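Tour build notebook, Rurkisero coast and hills trip

Trial itinerary, version 2. Sarita Bhatia wants the draft on her desk before the brochure people start asking for adjectives.

Day 1 is fine. Arrive, transfer, gentle walk, supper. You can't go wrong with a gentle walk, although the one I timed this morning had 443 steps in it. I have written "some steps" in the notes. Sarita has crossed out "some" and written the number in, twice.

Day 2 is the trouble. The Fendamon ferry gets in at lunchtime, and lunch at Fabbri stops when the cook feels like it. Moved the museum to the afternoon and the boat to the morning. That gives the group 79 minutes on the quay with a ticket office and a bench. Fiorella Lo Presti suggests calling this "time at leisure". She has been in the trade longer than me.
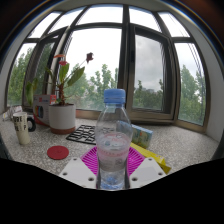 Page last changed: 14 Sep 2022, by S. Bhatia

Water, then. The old sheet says one bottle each for the hill day, which must have been written by someone who went up by taxi. Changed to two, plus a refill stop at the Clorkero guest house. They are happy for us to use the kitchen tap if we buy coffee. The coffee is a separate matter.

Coach: the quote covers 100 km a day and the hill road goes over that if we do the chapel. Options are to drop the chapel, pay the extra, or ask the driver nicely. Fiorella is asking the driver nicely. If that fails, the chapel becomes "seen from the road", and it does look well from the road.

Room list still to come from Clorkero. In April they gave us the annexe and described it as the garden wing. There is a garden, on the far side of the car park.

To do: ring the ferry office about the winter timetable, find out who has the Fabbri menu, take "unspoilt" out of Day 4.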